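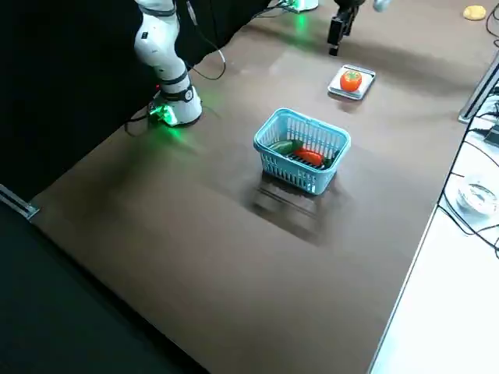

Dark brown tabletop, Lovine range

Lovine Tables: Frequently Asked Questions

What sizes do you make?
Lovine tables come in two lengths, 2146 mm and 3000 mm. Both have the same legs and the same top thickness. We do not cut tops to other lengths.

Can I order a finish other than dark brown?
Yes. Tops are also sold in natural and gray. Samples are free and ship within a week of your request.

How do I clean the top?
Wipe it with a soft damp cloth and dry it. Dish soap is fine for grease. Do not use bleach, scouring pads or furniture polish that contains silicone.

Will hot dishes leave a mark?
They can. Use a trivet or a thick mat. Marks from heat are not covered by the warranty.

How long is the warranty?
The frame and top are covered for 2 years from delivery. Keep your order number. If you bought from a Kettler store, contact that store first.

Does the table come assembled?
No. The legs and top are packed separately. You will need a hex key (in the box) and a second person to turn the table over.

Do you deliver upstairs?
Standard delivery is to the front door. Upstairs delivery can be added at checkout, except for the longer table, which does not fit most stairwells.

Can I return a table?
Unassembled tables can be returned within 30 days in the original packaging. Orders placed in December can be returned until the end of January.

Last updated 24 February 2019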